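Fondenon handheld gripper kit: a review after a semester with a student club

Okay, so I promised the parents' mailing list I would write this up back in July, and then camp happened and I forgot all about it. A few of you have emailed since to ask if the Fondenon kit is worth the money for a school robotics club. Short version: yes, mostly, with some grumbling about screws.

Some background first. I help run an after-school robotics club for high schoolers (22 kids this year, our biggest group yet!), and for a long time all we did was line-following cars. The kids love them for a month and then they want to pick things up. Arms are expensive, though, and the cheap ones shake like crazy. So when Yiğit Uçar, who coaches the club across town, told me his team was doing their grasping project with a gripper you hold in your own hand, I drove over to try it the same week. You hold the thing, you open and close the fingers yourself, the camera on it records what happens, and the recordings are what the arm learns from later. I squeezed it twice and wanted one.

We ordered two. They come as a box of parts, and building the first one took our fastest pair of students most of an afternoon. The manual is fine up to page 6 and then the drawings get tiny. One step has you putting the finger plates on before the slide is in, and you will take them back off again, trust me. The second build went a lot quicker with the same two kids bossing everyone else around.

Now, the fingers! This is the part I like best. They're white plates with ribbed magenta pads on top, and the pads are what you will care about. We had been using a homemade gripper with craft foam glued on, and it would squeeze a glue stick right out onto the floor. These ribs hold on. Boxes, tubes, little bottles, the slippery plastic packets one of the kids insisted on bringing in, all good. Really thin flat stuff is still hard, and you end up scooting it to the edge of the table and grabbing it there (the kids call this cheating, I call it strategy).

The club project this term was a tidy-up-the-table challenge. You cover a table in ordinary household clutter, and the goal is to get one particular thing out of the mess without knocking everything else over. I'd say to anyone starting out: use junk from home. We bought a set of practice blocks from Sepp and they were so neat and so grippy that the kids got bored, and the practice didn't carry over to anything real. Medicine boxes, packets, a toy truck, that's the good stuff. 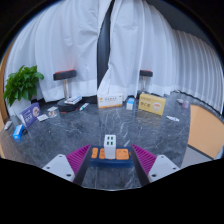
Going for the white block on the blue tray, with the usual clutter behind it.

That tray gave us more trouble than anything else on the table, by the way. With a bottle standing by itself you can come in from pretty much anywhere. With a block that has neighbors on both sides, you have to line the fingers up before you go down, and the pads are wide enough that you notice. My freshmen kept bumping the orange pieces. A narrower set of pads as an option would be so nice, Fondenon, if you're reading!

The camera view is super wide, and that took some getting used to. Straight edges come out curved and the corners go black. At first the kids thought we'd put the lens on wrong and I spent a good half hour with a screwdriver before I wrote to support (they answered the next morning, very friendly, lens was fine). Once you've watched a few recordings you stop noticing. The good side is that you get the whole table in there even when the fingers are right down on the object, so when we sit and go over the tries together, everybody can see what was next to what.

And we did a lot of going over! We recorded 117 tries for the first round, and maybe a third of them we threw out for dumb reasons. Somebody started moving before the recording was on, somebody chatted to a friend with the gripper pointed at the ceiling, that kind of thing. The software that comes with it is called Hudum and it's okay. Trimming is easy. Naming files is a pain, you can't rename a batch, and it forgets your folder every time you close it. Hafþór Eskildsen, our one parent who writes code for a living, made us a little script for that and now I can't imagine going without.

Things that bugged me: the screws on the finger plates loosen up. Check them before every session or you'll get a wobbly finger halfway through and wonder why your best kid suddenly can't grab a box. A drop of thread locker fixed ours. The trigger is stiff for small hands, and a couple of the younger ones switched to two hands by the end of the hour. Also the carrying case is sold separately, for around 80 dollars, and I'm sorry, that's silly. We use a lunch cooler.

I did look at the Dendonora version before ordering. It's lighter, and the trigger is much softer, but the one I tried had smooth pads and I could feel things sliding. If your kids are in middle school I might lean that way anyhow and stick some ribbed rubber on.

So who should get the Fondenon? A club with at least one patient adult, a table you can leave messy between meetings, and students who've already done the little cars. I'd get two if you can, with a group our size one gripper means a lot of standing around. Four stars from me, and I'd bump it up if they sold the narrow pads and fixed page 6.

We start the second round next month, with a bigger pile of clutter and two objects to fetch per try. If you have odd-shaped packaging at home, send it in with your kid!

6 comments
22 shares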